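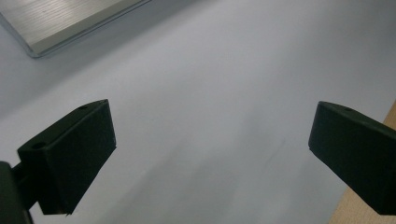
Progress report to the Hứa Fund
Project: Monitoring of hostile language in the Hekov press
Submitted by: Diệp Đoàn, Fodeck, Stiltorbridge office
Date: Thursday, April 18, 2024

1. What this report covers

This is the second progress report under our grant. It follows the order of the work plan, and at the end I write about the changes we ask you to approve. The financial table is sent separately by our accountant, so I mention money only where it concerns the activities.

As you know, the project looks at how newspapers and news websites in Hekov write about people who are accused of a crime but not yet convicted. In the months before the local elections, this kind of article became more frequent and also more aggressive. Our task is to document it, to publish what we find, and to offer training to journalists who would like to write differently.

2. Monitoring

The monitoring team read 20 titles, both printed and online. In this period we recorded 395 articles in which an accused person was called guilty, or was described with an insult, before any judgment of a court. Each article was read by two persons working separately. When they did not agree, the article was discussed at the Monday meeting, and if there was still no agreement it was left out.

The largest group of articles is about trade union members who were detained after the bus drivers' strike. The words "saboteurs" and "parasites" come back very often, and in many cases the same sentence is printed in several papers on the same morning. We suppose that these sentences have one source, but we cannot prove it at this moment and we have not written it in our public bulletin.

The second group is about teachers. It is smaller, but the language is harder. One columnist asked readers to send the home addresses of teachers who had signed an open letter. We informed the press council the same day and received a confirmation of our message. We are still waiting for a decision. The column is still online.

I would like to mention that not all the material is bad. Two weekly papers corrected headlines after we wrote to them, and one of the editors invited us to speak with her staff. We have kept the corrected versions in the archive together with the first ones.

3. Training

We held two of the three planned workshops. In total 60 journalists and students applied, and this was more than we could accept. The first workshop was about the presumption of innocence and how to report from a hearing. The second was about reader comments, and who is responsible for them under the law. Participants asked for more practical exercises and less theory, especially on headlines, and we changed the second programme because of this.

The third workshop was postponed. The university cancelled our room two days before the event and the explanation was only that it was needed for another purpose. We asked for a new date and did not receive an answer. We have now found a hall outside the university, which costs more but can be booked with a written contract.

4. Support to persons named in the press

This part of the work started slowly. We expected that people would contact us after the first bulletin, but most of them are afraid that a complaint will bring them more attention. So far six persons have received legal advice through the project. Two of them have sent a request for correction to the newspaper. One request was refused and our lawyer is preparing the next step. For reasons of safety I do not give names or places here, but I can explain the cases to your programme officer by telephone.

5. Difficulties

Besides the room, we had two difficulties. The website of the project was not reachable for most of one week, and we have moved it to another provider. Also, one of our readers left the team for family reasons, and the training of her replacement took longer than planned. For this reason the third bulletin is late. The text is finished and is now with the translator.

Reading such articles every day is tiring work. The team has asked for shorter shifts, and I have agreed to it.

6. Changes for your approval

We ask to move the unspent part of the printing budget to the rent of the hall. The bulletin is read mostly online, and we can print fewer copies without harm to the project.

We also ask to extend the monitoring until the trial of the bus drivers is finished, without any additional cost. The date of the last hearing is not yet known. If you agree, I will send a corrected work plan together with the third bulletin.

Diệp Đoàn
Project coordinator, Fodeck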